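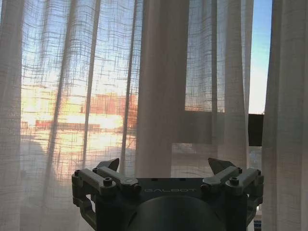 Last changed: February 14, 2023 by Noemí Ayala

4. Hanging and caring for the sheer curtains

This section is for the white linen sheers only. For the heavy night curtains of the Mosoti series, go to section 5.

4.1 Before you hang

1. Wash the panels one time, alone, at low temperature. Linen becomes a little shorter in the first wash.
2. Iron them while they are still damp, from the top to the hem.
3. Measure from the rail to the floor. The long Prundov panel is 200 cm wide.

Note: The weave is open and you can see the single threads against the light. It is not a fault of the fabric.

4.2 Hanging

1. Put 13 gliders in the tape of each panel, with equal distance.
2. Push the gliders in the rail from the open end and close it with the end stop (part 3258).
3. Pull the panels across the window and let them hang one night.
4. Arrange the folds by hand. Where the fabric lies double it looks more grey, and where it is single the daylight comes through.
5. If you want to see some sky, leave a narrow gap between two folds.

Caution: Do not pull the panel down by the hem. Rings, zips and anything pointed can catch in the threads.

4.3 If a thread is pulled

Do not cut it. Lay the panel flat and move the thread back slowly with a blunt needle, a little on each side.

Spare gliders are in bag 143.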